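Threads > Kitchen & Table > Raelene Tautahi

Everyone in my feed has a "drinks station" now. I have been sent four videos about it this month by people who know exactly how I feel about stations. So I'm going to try it for the rest of August and report back, and I'm going in with my arms folded. 1/

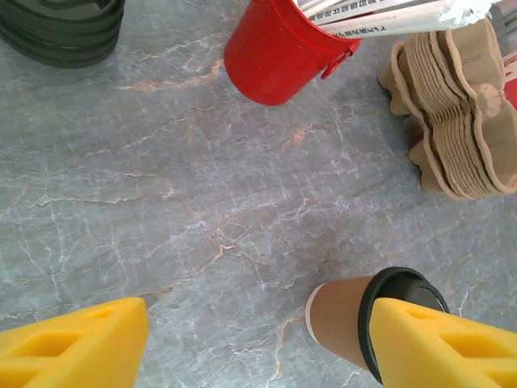 The claim, if you haven't had it pushed at you: put everything for cold drinks in one spot on the table, leave it out all the time, and your kitchen will somehow run itself. People will stop opening cabinets. Children will pour their own juice. I have met children. 2/

Rules I set myself. No shopping. If the idea only works after you buy a matching set of tubs, then it's a way to sell tubs. Everything has to come out of cabinets I already own. 3/

This ruled out about ninety percent of the advice. One woman's "simple starter list" had 23 things on it, including a tray for the tray. 4/

So: red container, because it was the nearest thing without a lid. Paper-wrapped straws, because I have an absurd supply. They come tucked into takeout bags and go in the drawer, and then the drawer doesn't shut. I've been shoving that drawer with my hip for years. 5/

Nidia Escobar replied within a minute to say wrapped straws in an open container is "visual noise" and I should take the paper off. Nidia, the paper is the only reason I'd use one that's been in a drawer since the last time you visited. The paper stays on. 6/

Second reply, same person: at least decant them into glass. No. I'm not decanting a straw. 7/

Let's talk about marble, too, because three of you asked. Mine is gray with white veins and some rusty orange ones, and every article tells you a table like this must be kept CLEAR so the stone can "breathe." It's a rock. It was under a mountain. It can cope with a cup. 8/

What I do believe about marble is that lemon juice will mark it. I learned that one the expensive way, on a different table in a different house, and the man who came to look at it quoted me 819 dollars to polish out a ring the size of a coaster. I bought a coaster. 9/

Which is my first real objection to the station. You're inviting people to make lemonade on the one surface in the house that hates lemonade. None of the videos mention this. In all four of them the table is white and the drink is water with a leaf in it. 10/

A few days in. Report: yes, the drawer shuts. I'll give them that. It shuts so well I slammed it twice out of habit and knocked a magnet off the fridge. 11/

But the drawer shuts because I took things out of it. You could do that with a trash bag. I don't think the station gets the credit. 12/

Other findings. The spot gets crumbs. Anything that stands on a table all day gets crumbs around its foot, and now wiping down means lift, wipe, put back, instead of one long swipe. I timed it. It adds ten seconds, which is nothing, until you do it after every meal and start to resent a container. 13/

Hina Khattak says I'm being unfair and that hers "changed the mornings." I asked what changed. She said the mornings felt calmer. I asked if anything took less time. She said that wasn't the point. I love Hina, but this is how people end up paying for things. 14/

Speaking of paying. Somebody sent me the Viklund version, which is three cups and a board with three holes in the board for the cups. The page says it's "a home for your essentials." The cups already had a home. It was the shelf. 15/

And there's a Bovar one with a lid, so you can hide the things you've put out so you can see them. I read that page twice to make sure. 16/

The Bovar has 3,587 reviews, by the way. I read more of them than I'm going to admit. A surprising number are from people who had owned it for one day. "Just unpacked it, looks amazing!" Sure it does. Come back when somebody's put a battery and a dead pen in it. 17/

That's the thing I'd like to see tested. Any open container on any table fills up with junk that has nothing to do with its job. It's the nearest thing to physics I have in this house. I'm leaving the red one alone and not policing it, and we'll see how long it stays straws. 18/

Kjell Fjeld bets it lasts until the weekend. Consolacion Yap bets longer because "the straws take up all the room," and that is the smartest thing anyone has said in this thread. Fill it so full that nothing else fits. Not one video suggested that. 19/

Update on the bet: one rubber band, one receipt folded very small, and a birthday candle. I live with people who can find a gap in anything. Kjell wins. He wants it known that he wins. 20/

Consolacion is asking for a recount on the grounds that a birthday candle is "straw-shaped." Denied. 21/

Now the part where I have to be fair, which I don't enjoy. I drank more cold stuff this month. Iced tea mostly. I don't know if that was the station or the fact that it was so hot my neighbor's candles bent over on the windowsill. I suspect the heat. But I can't prove it, so it goes in. 22/

Also fair: my nephew got himself a drink without asking me where anything was. First time ever. He then asked me where the glasses were, and the glasses have been in the same cabinet his entire life. So half a point. 23/

Someone asked whether I'd put the cups out as well, to fix that. This is how it gets you. First it's straws, then the cups, then you need a tray to hold the cups and you're back on the Viklund page at eleven at night with a card in your hand. 24/

A few people want to know about paper straws versus plastic versus metal and I'm staying out of it. I had these, I'm using these. When they run out I'll drink from the glass like I did before, with my mouth. 25/

Where I've landed for now. The useful bit was emptying the drawer. It took as long as a cup of coffee and cost nothing. Leaving stuff on the table afterward was optional, and I'd say mildly annoying. 26/

I'm keeping the red container out until the straws are gone, mostly because putting them back means the drawer won't shut again, and I've gotten used to walking past it without using my hip. 27/

Nidia has just sent me a fifth video. It's a breakfast station. It has a toaster on a turntable. I've muted her until September. 28/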